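Budget for spare gripper fingers?

Asked by Drastesbridge, Tuesday

We're pricing two hand-held grippers from Rolteck at £472 each. What should I allow for spares?

Fergal Cronin
Fingers first. I put 2 spare pairs per unit on the order — postage on single pairs adds up. 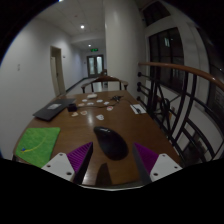

Does the quote normally include mounting plates?
Plates are usually a separate line, so ask for them in writing.

Charpentier
Allow £45 a pair, and £100 for bolts and odds and ends. We ordered in February and still ran short of bolts.

Dreleo
depends how much you use them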